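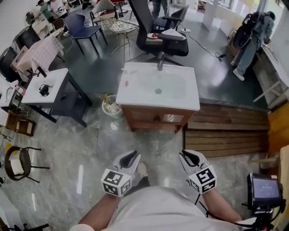
A white rectangular basin with a dark faucet.

The Trouble With Bathroom Sinks

The bathroom sink is the one fixture in the house that gets replaced for its looks. A furnace has to die first. A roof has to leak on somebody. But a sink in perfect health can be condemned in February by a person who spent a long weekend looking at hotel websites, and by spring there is a crate in the hallway.

We bring this up because the shop has been fielding a lot of calls about square basins. Round and oval had a good long run. Then the corners arrived, and for several years now nearly everyone who phones us wants something with edges. We sell them, we install them, and we would like to say a few things before you order one on your phone at 11 p.m.

Water likes a slope. An old oval bowl is all slope, so whatever you spit, rinse or shave into it heads for the drain without being asked. A flat-bottomed rectangle has a pitch you could miss with a level, and toothpaste tends to settle in the corners and make a home there. The Flirkano, our best seller in this line, handles it better than most, with a floor that tips toward the drain on all four sides. The Wirholm is handsomer and flatter. People who buy the Wirholm also end up buying a small brush.

Then there is the faucet. Dark finishes are what everyone asks for, and they look terrific in the showroom, where the water is turned off. In this town the water comes out of the ground with a good deal of the ground still in it. On chrome you see the spots if you lean in. On matte black you see them from the hall. A soft cloth after brushing takes care of it, and we have met customers who do this daily. They are calm, organized people and we assume they also rotate their mattresses. Everyone else should look at brushed nickel. Please keep vinegar off the dark finishes in any case, whatever your brother-in-law says. It will take the spots off and then keep going.

Measure how far the spout reaches. We cannot say this often enough, and we have said it to the same man twice. The stream should land at or near the drain. If it lands on the back slope, you will be washing your knuckles against the china for the next decade. If it lands too far forward, you will be wearing it. Faucets and basins are sold separately by companies that do not appear to speak to each other, so bring us both spec sheets and we'll hold one over the other for free.

Height is the other one. A basin that sits on top of the counter adds several inches, and plenty of vanities are already built tall. Put the two together and a child needs a stool, and so does at least one grandparent. Tape a cardboard box to the counter at the finished height and pretend to wash your face. You will feel foolish for a minute – the alternative is feeling foolish every morning.

A word on pop-up drains, the kind you press to open and press again to close. They work 99 times out of 100. The remaining press happens when you have guests. The cap unscrews on most models, and the hair comes out in one piece that you will not want to discuss. Every couple of months is plenty.

On the subject of price, a decent ceramic basin does not have to cost $1,000, though we have one that does and we dust it regularly. The Matić sits comfortably below that and has held up well in rental units, where things are tested in ways no laboratory would attempt.

The Prarkuder wall-mount is back in stock after a long absence. We have 8 of them, all white. Two arrived with their brackets packed upside down, so if you get one of those, turn the bracket over before you call us. The counter is open until 5, and the coffee is free until somebody forgets to make it.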